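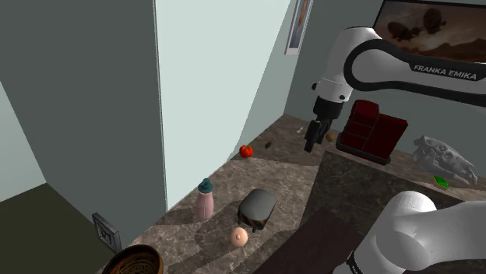
Does it matter who is holding the controller when we record demos for the pick tasks?

More than any setting we have touched so far. Two people given the same instruction will show the arm two different tasks, and a policy trained on both will hesitate somewhere between them.

Notebook, November, started a little after 9

Writing this up before Saskia gets in, so that what I think now is on paper and not what I think after she has talked me out of it.

Where we are: 810 teleop demos in the Fenley set, all in the sim kitchen, all with the Franka model. Target and clutter are shuffled every episode. Operators were Saskia Tapsell, me, and the people Seyoum sent over for the recording push. The claim in the proposal is that this is enough for "general tabletop pickup." I don't believe it and I want to write down why.

First complaint. The replay viewer says "success" if the object is above the counter at the last step. That's all it checks. I went through a batch of the tomato episodes this morning, and in several of them the object is pinched by one corner of the collision mesh and hanging at an angle no real tomato would put up with. Those count as good demos. They're in the training set right now. Farzana's answer last week was that the policy averages it out. Averages it into what? If a bad grasp gets a gold star, we are teaching bad grasps.

Second complaint, the small stuff at the back of the counter. With the remote you are judging depth off a flat screen, so everybody comes straight down from high up, stops, creeps, stops again, and closes. I do it too. The pauses are me squinting at the monitor. They have nothing to do with the task, but the policy copies them faithfully: it hovers over the potato with the fingers open as if it were thinking. Farzana Sandhu called this "careful behavior" in the review. It's a recording of my eyesight.

Third, the round things. Peach and potato both roll in sim if you brush them, but the friction value we use for them came over from the old Favstead config and I can't find anyone who measured it. Until somebody does, I'd treat every rolling result as decoration.

10:40

Saskia in. She disagrees with most of the above, for the record. Her points:

- Hand guiding the real arm isn't clean either. You grab the wrist, your own arm is in the camera view, and the joint path is whatever was comfortable for your shoulder. Fair. I'd forgotten how ugly those were.
- Pauses can be trimmed. Cut any stretch where the commanded velocity stays under threshold and the gripper state doesn't change. Also fair, but we tried it in the Brilleck code and it ate the settle time before the close, so the fingers shut while the arm was still moving. She says that was a bug. Could be.
- The success check is easy to tighten. Agreed, no argument, should have been done at the start.

What she did not have an answer for was the operator split. I sorted the demos by who recorded them and trained on 3 people at a time, testing on the same held-out layouts. The runs without Saskia's demos were clearly worse. She approaches from the side when there's a tall thing in the way, like the bottle or the red crate. The rest of us go up and over. Drop her episodes and the policy clips the bottle cap on its way across. So a good part of what we've been calling robustness is one person's habit.

She was pleased about this for nearly an hour.

After lunch

Reran with a stricter check: both fingers in contact, object lifted and held for 6 control steps with no slip past tolerance. A good chunk of the set fails. Not putting the fraction here until I've checked that contact reporting works on the skull, which has a hole-filled mesh and gives nonsense contacts if you look at it sideways. I would leave the skull out altogether. Farzana wants it kept in for "shape diversity."

Next:

Measure friction on a real peach, or something of that size and weight. Saskia has offered fruit.

Re-record the back row with a second view on screen, same operators, and see if the hovering goes away. If it doesn't, I'm wrong about complaint two and will say so here.

Ask 4 new operators to do the bottle layouts with no coaching at all. No hints about going around the side. I want to see what people do before we tell them what we like.

Hold the proposal wording. "General" comes out until the re-record is in. Emailed Farzana, no reply yet.

Trim script: old branch, turn the settle window back on, test on mine first.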